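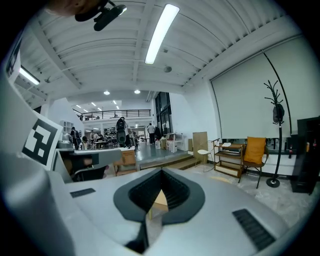 JOLTEDDALE, 03/04/2021 — Onsri is happy to share that its new shared workroom in Jolteddale is open for bookings, and we could not be more pleased to welcome our neighbors from Hasulstead and Prokesby along with everyone closer to home.

The room has a grey and tiled floor, good bright tube lighting, and a mezzanine with a black metal railing looking over the work area below. There are plenty of tables to spread out on, and white cubby shelving along the wall for whatever you'd like to keep off them — coats, boxes, half-finished projects and all.

Work on the room began in December, and roughly 400 people have already asked to be kept up to date, which has warmed our hearts more than we can say. Groups of up to 16 may book the tables for a morning, an afternoon or the whole day, and single seats are welcome too.

Bookings are taken at the Onsri front desk in Jolteddale.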